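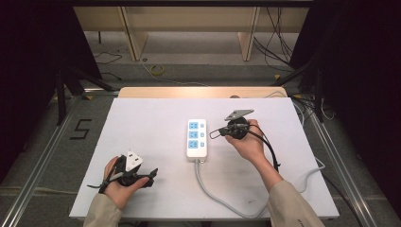

White plug in the left gripper, power strip waiting on the board.

I've been sour about home automation builds for years, and a month with Nellora hasn't cured me. Nellora is what Diễm Ninh and I call our pair of hand-held grippers. You hold one in each hand, do a chore, and the recordings are meant to teach an arm to do it later. The arm is still in pieces on my bench.

We've spent $285 so far, mostly on brackets and one very dull evening of cable ties. Diễm reckons 900 tries at the plug will be enough. I think that number came from a forum. My own fingers get a plug into a socket without any thought, and with the jaws on I have to line up the prongs like I'm parking a trailer.

Some of it I do like. The jaws close evenly now that we've swapped the springs, and the strap no longer catches my sleeve – a small win, but I'll take it.

Tuesday night we argued about whether to do the switches next. I said no. Get the plug right first, then talk to me about switches. She's already ordered the parts.

We use cookies to improve your experience on this site. Accept | Manage preferences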